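From: Lambrechts
To: Merport walkers and paddlers list
Date: 12 July 2018
Subject: Re: Lasow in August, where to base ourselves?

Teun Van Rooij wrote:
> Hi all, we have two weeks in August and we've more or less
> settled on Lasow, but my partner is keen on staying up at
> Nitard instead because of the lake. Has anyone done both? We
> won't have a car for the first half. Not fussed about
> nightlife, very fussed about breakfast. Also is the ferry
> worth it or should we just take the bus around?

Oh Teun, you are in for such a good time! We did both last summer and I've been boring everyone at work about it ever since, so thanks for the excuse.

Without a car I'd start in Lasow. The bus from the station drops you right at the harbour, and from there you can walk to pretty much anything you'd want in the first few days: the covered market, the swimming steps, the old customs house with the little museum upstairs (go late in the afternoon, when the tour groups have headed back to their coaches). Breakfast will not be a problem. There's a bakery on the corner behind the church that does a cardamom bun the size of your hand, and they'll fill a thermos for you if you ask nicely.

Take the ferry. The bus is cheaper and it's perfectly fine, but the ferry goes along the far shore past all the boathouses and you get that view back to town with the hills stacked up behind it. It takes 50 minutes. Sit on the left going out. I'd have happily stayed on and done the whole loop again, and on our last day we did!

Then pick up your car and move to Nitard for the second half. It's quieter and a fair bit cooler at night, so bring a jumper even in August. The lake is gorgeous, properly clear, and the rental place by the jetty has canoes as well as kayaks. Book ahead for the canoes though, they only have a handful and the families grab them early. If your partner likes a long walk, the ridge track starts behind the campground and comes down at the dairy, where you can get lunch on the grass. The signs change colour halfway along for no reason I could work out. Follow the yellow ones.

One grumble: the shop in Nitard shuts for a long lunch and I never did learn the hours. We ate a lot of crackers.

Two of our dinners were at the guesthouse on the point and both were wonderful, especially the trout. You don't need to be staying there, just ring in the morning and tell them how many.

I still have the ferry timetable and the walking map in a drawer, so send me your address if you'd like them in the mail. And please report back on the buns!

Lambrechts

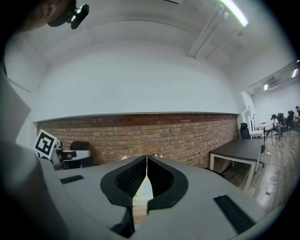

Teun Van Rooij wrote back that the ferry was now booked and the left-hand seats had already been claimed by the kids, and yes please to the walking map. The only question left was whether the ridge track would be too much for a ten-year-old who likes to stop and look at every beetle, or whether they should walk up to the dairy from the other end and come back the same way.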